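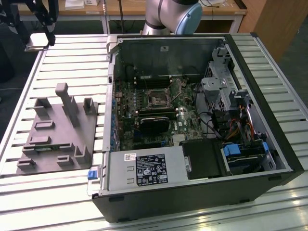 Tower on its side, socket open, fixture plate on the left.

Workshop tips: getting a robot arm to handle a CPU

Notes from the Lavudance bench. Desta Birhane, with additions by Chaltu Ambaye. Last tidied up Feb 7, 2022, so if something reads odd, ask.

Quick background. Lavudance is our study of one plain question – does it help to train the arm on bad starts, or only on clean ones? Chip pickup, carry, lower to the socket. Same policy, same number of demos, two training mixes. Clean mix: every demo starts with the part sitting nicely. Messy mix: half of them start from a spot where things have already gone a bit wrong, and the operator gets out of it.

Short version: messy mix wins. Long version is in the Wolbridge report. What follows is the stuff that didn't fit in the report and that people keep emailing us for. Most of it works for hand repair too.

Before you start

Side panel off, tower flat, inside facing up. Obvious, yes. We still lost a morning to trying it standing.

Lever and bracket on the socket: check them by eye every single run. Don't trust the last person. Don't trust yourself after lunch either.

Cables. Push the power bundle down toward the drive side and leave it there. Do NOT tie it back differently each time, the policy notices. Chaltu retied it once between sessions and we threw out two days of data.

Keep the gripper well clear of the socket pins. Bent pin = dead board. Buy spares first, not after.

Fixture plate

Print it in plain gray. We tried a shiny filament in June and the glare was awful.

Put it beside the case, same spot each run. Tape marks on the table if you have to. A shift of 4 mm was enough to make the clean mix policy miss the pickup. Messy mix shrugged it off mostly.

Low slots for parts, tall features for finding your place. Round off the tops of anything tall, you will catch it with a sleeve.

Wipe the plate. Print crumbs get under the chip and then it sits crooked and you blame the code.

Holding the chip

By the edges. Always the edges. Same as with your fingers.

Textured rubber on the jaws, not bare metal. Ours wear smooth, so swap the pads after 8 sessions. Ruchti (our grip script) logs the sessions, handy if you forget things like I do.

Low force, then a pause, then lift. The pause matters. We added it for the operators and the policy picked it up on it's own.

Keep the wrist camera lens clean. A smudge right where the processor shows up is worse than a smudge anywhere else.

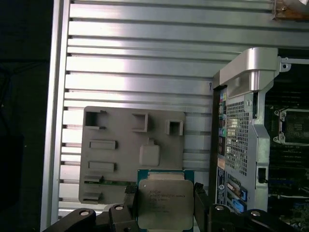 Recording demos

Slow hands. Slower than you think. Fast demos look great and train badly.

One operator per block. We had two people trading off every few tries and the two styles blurred together into a wobble.

Bad starts on purpose: chip tilted, chip a little off its place, gripper too high. Five kinds was plenty. More kinds gave us nothing we could measure.

Let the operator fix it without hurrying. The fix is the part you want. If they give up, keep the file but label it, Dodska (the sorter) skips anything tagged.

Write the label right away. Not at the end of the day. You won't remeber.

Light

Bare aluminum slats throw glare, mostly from overhead lamps. Move the lamp or the camera, either one, then leave it alone for the whole study.

Fixed camera high enough to get the plate and the whole tower together. Check the view before each block, arms and tables both creep.

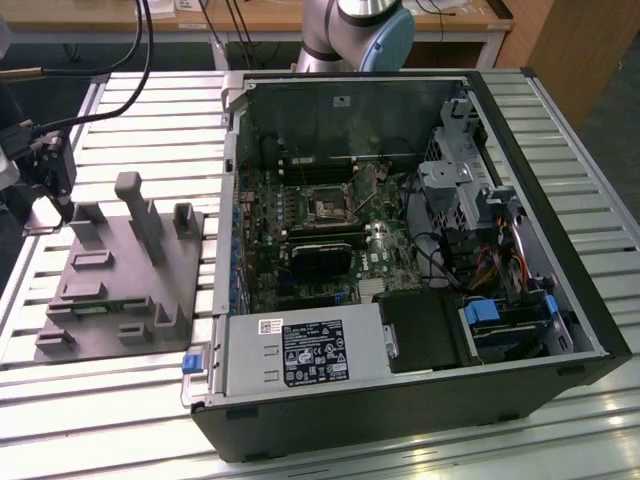 Scoring

Decide what counts as a success before the first run. Ours: chip flat in the socket, no touch on the bracket, no second try. Strict, but it saved a lot of arguing.

Let someone who doesn't know which policy is running do the scoring. Chaltu scored, I ran the arm, she never saw my screen.

Swap the order of the two policies between blocks. Pads wear, lamps warm up, people get tired – whichever goes last gets a raw deal otherwise.

Report the misses with the reason next to them. Clean mix missed mostly at pickup. Messy mix missed mostly at the last bit of lowering, and we don't have a fix for that yet. Chaltu thinks it's the wrist view getting blocked. I think the demos were sloppy there. Next round we record more of the lowering and see.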